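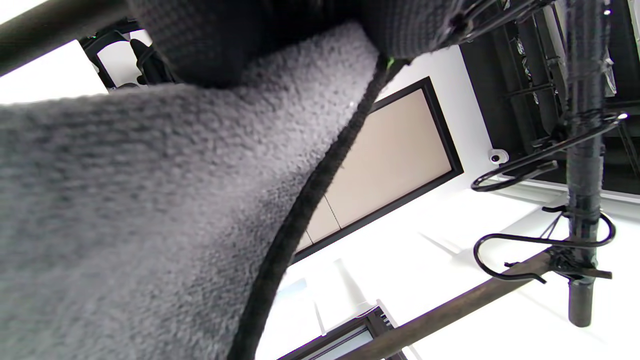 1/ Moving to Sternau, the kitchen edition. So many of you asked how the apartment hunt went after my last thread that I figured I'd sit down with a pot of tea and tell it properly. Grab a snack, I do go on a bit.

2/ When we left the States in July we had a lease signed for a sweet two-bedroom on the Gavedov side of town, found through the Szulc agency. The listing said "kitchen, 8 square meters." I read that as a kitchen. I had pictures in my head of where the toaster would go!

3/ What we walked into was a room with a capped pipe, an outlet on the wall meant for a stove, and a window. The last tenants had taken the kitchen with them. Cabinets, counter, sink, stove, the light fixture too. All of it perfectly legal and perfectly normal, and my neighbor across the hall was so puzzled that I was puzzled.

4/ So if you're apartment hunting in this part of the world, the phrase you want in the listing is "fitted kitchen," and then you want to ask whether it belongs to the landlord or to the tenant who's leaving. Those are two very different conversations and the second one involves money.

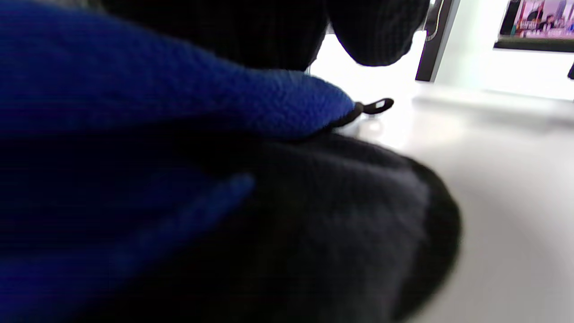
And it can be a good amount of money, too. The tenant downstairs was moving out that same month and offered us hers for 600, which I thought was steep for a set of cabinets with a chipped drawer until I went and priced new ones. I went back down those stairs pretty fast, with a cake.

5/ There's an etiquette to it that I'm still learning. You look, you say it's very nice, you go home. You come back a day or two later and mention a lower number as if it had just floated into your mind. We settled on 200 off the price, and she threw in the curtain rods, bless her.

6/ Then the paperwork, because of course there's paperwork. You write up a little handover contract listing every single piece. Ours ran to 63 lines. Every shelf got its own line. The shelf pins got a line. We both signed every page at her table and drank something made from plums.

7/ Please do write it all down, even if you like the person very much. When you leave someday, you'll be the one selling, and that list is how you show the kitchen is yours and that the landlord didn't supply it.

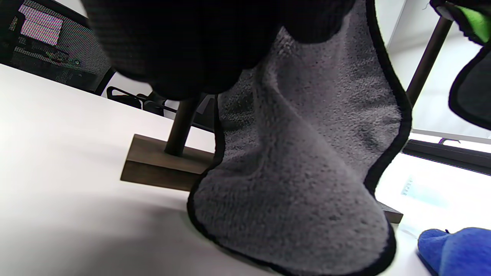
8/ Getting it installed is its own adventure. Cabinets you can hang yourself if you have a drill and a patient spouse (I have one of the two, I'll let you guess). The electric stove needs a licensed electrician, and he'll leave you a signed slip. Keep it in the same folder as the lease.

9/ I booked ours through Presora, the home services app everyone here seems to use. It's only in the local language and it signs you out whenever you stop to look up a word, so I'd suggest typing out your message somewhere else first and pasting it in. Took me an entire evening to work that out.

10/ We went five weeks with a hot plate and washed our dishes in the bathtub. I got very good at one-pot lentils. I also met half the building that way, as word got around about the Americans in the tub and people started bringing soup. I can't say I'd do it again, but I think of those weeks fondly.

11/ Updating this on Jan 11, 2023 with one thing that keeps landing in my replies, so you don't have to dig for it.

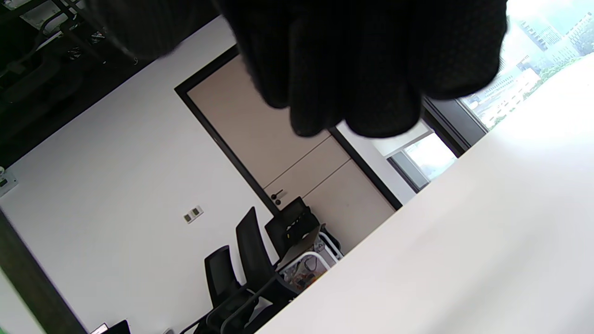 Can you ask the landlord to put a kitchen in before you sign?

You can, and some landlords will agree, usually in exchange for a higher monthly rent. Get the agreement written into the lease with a finish date, and have it say who pays for repairs to the appliances.

12/ Next time I'll tell you about registering our address at the town hall, where I brought every document I owned except my marriage certificate. It needed a translation, and then the translation needed a stamp, and the stamp lady was on vacation. More soon, I have to go rescue some lentils. Yes, we still eat them!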